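Space Policy & Industry, wk 4 notes (L. Doležal)

Topic: who pays when satelites fail, and why governments care about commercial launch

Read the Goossens chapter first. Skip the appendix.

Last week: export controls. Now the other side, liability. Launching state is on the hook for damage on the ground, even if a private firm built the thing. So states license firms and make them carry insurance. Cap on the insurance, state picks up the rest. Know this for the test.

Case: Fluder, small operator, 13 satellites, cheap launch bought abroad. Which country is the launching state? Can be more than one. Argue both sides, 300 words, due before the tutorial.
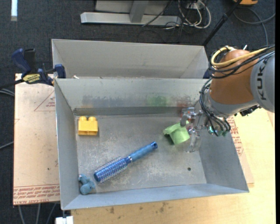
Debris next. Low orbit is shared and there's no traffic cop, just notices and good manners. Big dead stages are the worry, but so is the small stuff. Size matters for tracking: an object like the blue hairbrush lying in the bin is big enough for radar, a paint fleck isn't. Both can wreck a solar panel. Who cleans up? You can't just grab another country's dead satellite, ownership doesn't lapse. Zetden proposal = pay a deposit at licence, get it back on deorbit. Critics say it favours big players.

Tutorial: 60 min, groups of 4. Bring the Grakovwood licence handout, we'll mark up clauses on liability and end-of-life. Dont forget defence use, same satellite can serve both.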